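Aug 14, 2019

# Microfibre towels: washing, drying, folding

Microfibre needs different handling from cotton. The points below cover general-purpose looped towels as used on worktops, tables and sinks. Glass cloths with a flat weave are covered on a separate page.

## Weight

The figure on the label is grams per square metre. A 300 g towel suits most kitchen work. Anything much lighter fills with water quickly and starts to smear. Heavier towels are better kept for drying cars and floors; they take too long to dry on a kitchen rail.

The Rarna and Kinska towels we use are both 300 g with a looped surface on each side. The Evo is thinner and goes on the bathroom shelf.

## Before first use

Wash new towels once, separately. Dark and strong colours (brown, rust, red, navy) release dye in the first wash and sometimes in the second. Cut the label off close to the seam, as the label edge is stiff enough to mark a gloss surface.

## Washing

- Temperature: 40 degrees for ordinary dirt, 60 for grease. Check the label before going higher.
- Detergent: liquid, half the normal dose. Powder that has not dissolved stays in the loops.
- Fabric softener: none. It coats the fibres and the towel stops taking up water.
- Load: microfibre only. Cotton sheds lint, and the loops hold it.
- Bleach: none.

A towel that has been through softener by mistake can usually be recovered. Soak it for 3 hours in hot tap water with 100 ml of white vinegar, rinse until the smell has gone, then wash at 60 without detergent. Repeat once if water still beads on the surface.

## Drying

Shake the towel out straight from the drum and hang it by one short edge. Left in a heap, it dries on the outside and stays damp in the folds, and the smell comes from there. If a tumble dryer is used, set it to low. High heat melts the fibre tips, and the towel then feels scratchy and may leave fine marks on gloss white tops.

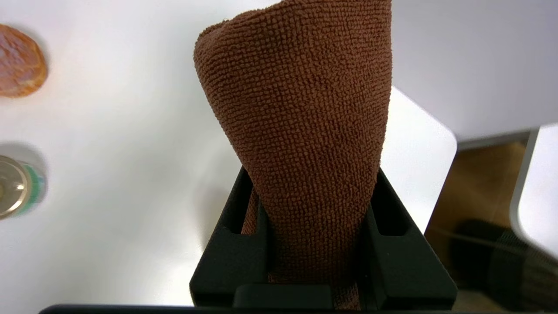

Looped microfibre keeps whatever shape it is left in for a while, so flatten it before folding. Lay it on a clean, dry table, pull the corners square and smooth outwards from the middle with the flat of the hand. Pick off any hair or crumbs at this stage.

Fold in half, then in half again. This gives eight clean faces, counting both sides of the towel. Work through them one at a time when wiping and the dirt is not carried back over the surface. A towel gathered up in the hand has only a small part of its area in contact with the table, and the creases leave streaks.

For storage, fold once more into a strip and stand the towels on edge. The Kettani drawer insert has a clear height of 63 mm, enough for a 300 g towel folded this way and laid flat, but too low for standing them up. Use a deeper drawer for that.

## When to replace

Put a drop of water on the dry towel. If it goes in at once, the towel is sound. If it sits on the surface after a vinegar soak and a second wash, move the towel to floor or workshop use. Do the same with any towel that has melted patches or pulled loops along the hem. Check the whole set each October.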